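Sweater Folding, Gallery 4: The Yellow Cable Knit
Posted July 25, 2019

I have read a lot of folding advice and I believe very little of it. The Coltido method promises a drawer that "stays sorted for good." The Jonen card set costs more than some of my sweaters and tells you to smooth the knit with your palms until it feels ready. Ready for what, it doesn't say. A reader wrote in back in March to tell me that file folding had doubled her closet space. Maybe it did. I'd like to see the closet.

So this gallery sticks with one yellow sweater on one bed. Click through at your own pace, and please don't write to me about tissue paper.

The sleeve comes first in nearly every set of instructions I own. A ribbed cuff bunches as soon as it's gripped, and the guides never seem to draw that part. Coltido shows a cuff as a perfectly straight line.
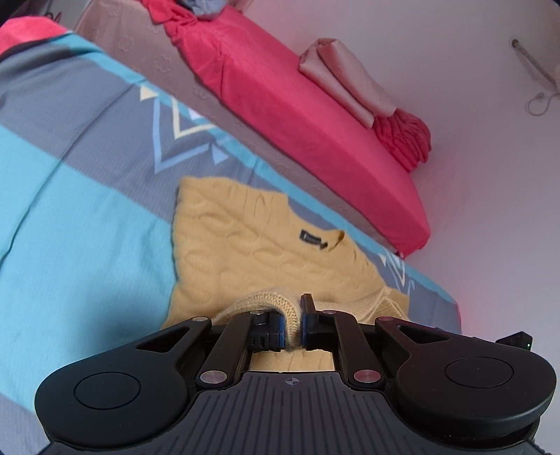
The body, and the matter of cables

Every guide says to lay the sweater flat, and that much I'll accept. Where they lose me is the fold lines. Ingvarsson's booklet wants the body in exact thirds, which is fine for a T-shirt. Cable knit is thick, and three layers of it make a brick that won't stand up in a drawer no matter what the diagram says. I fold in half and leave it there.

A bed is also a poor table. Duvets give under your hands, so any crease you press in goes soft before you reach the next one. The guides all recommend a bed anyway, I suppose for the photos.

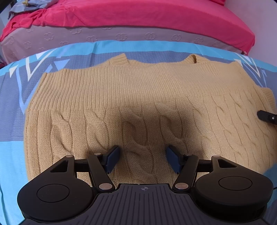

I tried the Ingvarsson thirds on five sweaters at home last winter and was back to halves within a week. The thin ones held up. The cable knits slumped over sideways and took their neighbors down with them, and I spent more time fixing that drawer than I ever did when it was a heap.

Hanging is worse, before anyone suggests it. I have one cardigan with shoulder points from a Ciscombe hanger that was sold as "knit safe," and they have not gone away. Heavy sweaters go on the shelf, two to a stack – three if the bottom one is old and I've stopped caring about it.

Gallery 5 will be scarves, which I expect to be just as annoying.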